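Home | Shop | Guides | Safety & Good Practice | Cart (0)

Wodance Shelf Practice Kit, with the Calvo Rule Cards

Posted Tuesday by the Tastden shop desk
43 shares | 13 comments

So you have a robot that can pick things up, and you'd like it to work a store shelf without making everyone around it nervous. That's pretty much who we put this kit together for! I've been selling shelf and basket gear at Tastden for a while now, and the question I get more than any other is some version of "okay, but what are the rules?" People want to know how close a person can stand, who gets to hit stop, what to do with a bottle that rolls. The Wodance kit is our answer to that, and I'm pretty fond of it.

What you get is a set of rule cards called Calvo, a pad of shift sheets, a roll of floor tape and the setup booklet. You bring the robot, the shelf and the groceries. We used to bundle a shelf too, but shipping was awful and most of you already had one you liked better.

The Calvo cards

There are 13 cards in the set, one rule to a card, printed big enough to read from the other side of the tape. I won't type them all out (they're in the booklet), but these are the ones I get emails about.

Card 2, the tape line. Put it 60 inches out from the robot's feet, all the way around, and nobody crosses it while the arms are powered. Yes, that includes you with the phone. If your robot has a longer reach than most, go to 80 inches and mark it on the shift sheet so the next crew doesn't pull the tape up and put it back in the old place.

Card 4, one person on stop. One. They hold the stop button and they don't do anything else, so no restocking and no fixing the laptop. Swap whenever you like, but say it out loud when you swap.

Card 5, cables. Before every run, look at any cable that reaches the floor and ask if a foot could land on it. I know, it's boring. Do it anyway, with the arms in the reach position as well as at rest, because a cable that sits nicely with the arms down can end up somewhere very different once one of them goes out over the shelf.

Card 7, sealed plastic only. No glass, no cans with pull tabs, no open cups. Caps on tight. I had a customer ask if glass was fine "just for the demo" and my answer is still no - use the plastic version of the same drink.

Card 8, the basket. If one hand is carrying a basket and the other is picking, the basket hand gets checked first. Grip, then a slow lift, then you let the other arm move. Keep soft produce and small stuff light, and stop adding bottles well before the basket gets to whatever your hand maker lists as the limit.

Card 9, bottles on their sides. A bottle lying down is allowed on the shelf, but the person on stop has to know it's there before the run begins. Round things roll. If one goes over the edge, you stop, you wait for the arms to be off, and then somebody walks in and gets it. No grabbing it with your foot from behind the line (I've seen it!).

Card 11, the wrist view. If your robot has wrist cameras, check them before the first run of the day. You'll always have some of the arm in the way, and that's normal. Write down what each wrist can't see and plan your head view to cover it.

The shift sheets

They come in a pad and they're short on purpose. Start time, who's on stop, tape distance, what's on the shelf, anything that fell. There's a box at the bottom for complaints, and I like reading those when people send them back to us. The new pad fits the Fludness clipboard, which the old one didn't - sorry about that, everybody who bought the June batch.

A couple of honest limits

The cards are house rules. They don't replace a proper risk assessment, and they don't replace the manual for your robot or whatever your local safety office wants from you. If a card and your manual disagree, go with whichever one is stricter. Also, the tape is made for smooth floors. On carpet it gives up by lunch.

Refill pads and tape are sold separately, and you can order single cards if one goes missing (it's always card 4, I have no idea why).

Shelf work, from the head and from the wrist:

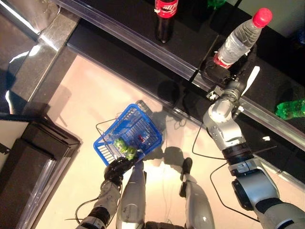
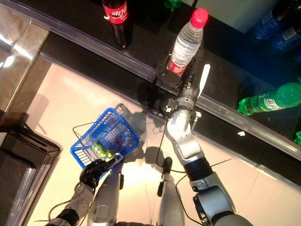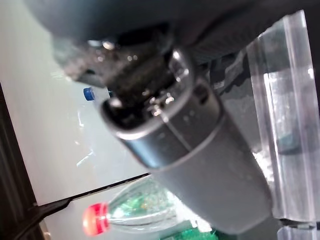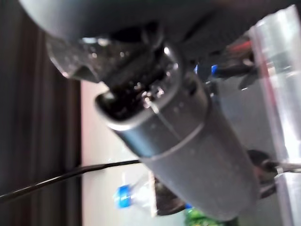
Wrist-level view, with a blue-capped bottle on its side.

Share | Print | Email a friend
Back to Safety & Good Practice | Next: Floor Tape Refills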